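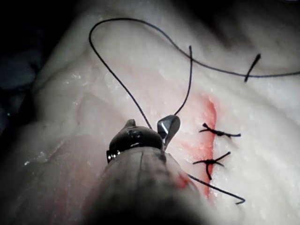
Geden suture practice set - readme

Interrupted stitches in dark thread, practice tissue. One folder per pad, named for the bench it was done on (Ellis or Bodelier).

What's in each folder
stills/ close-ups of the stitching
notes.txt pad number, thread, anything odd
scores.csv one row per stitch

Scoring
Knot, spacing, edges, tails. 2 points each, half points allowed. Tails too long loses a half, tails too short loses the lot. Edges matter most if your short of time.

Known problems
- Bodelier pads 4 and 6 have no notes, sorry
- shine on the tissue hides the cut in places, score from more than one still
- pad 7 scored twice, keep the second lot

Older sets are in Pristutura, differnt column order, don't merge them yet. Recheck of the spacing scores due in June.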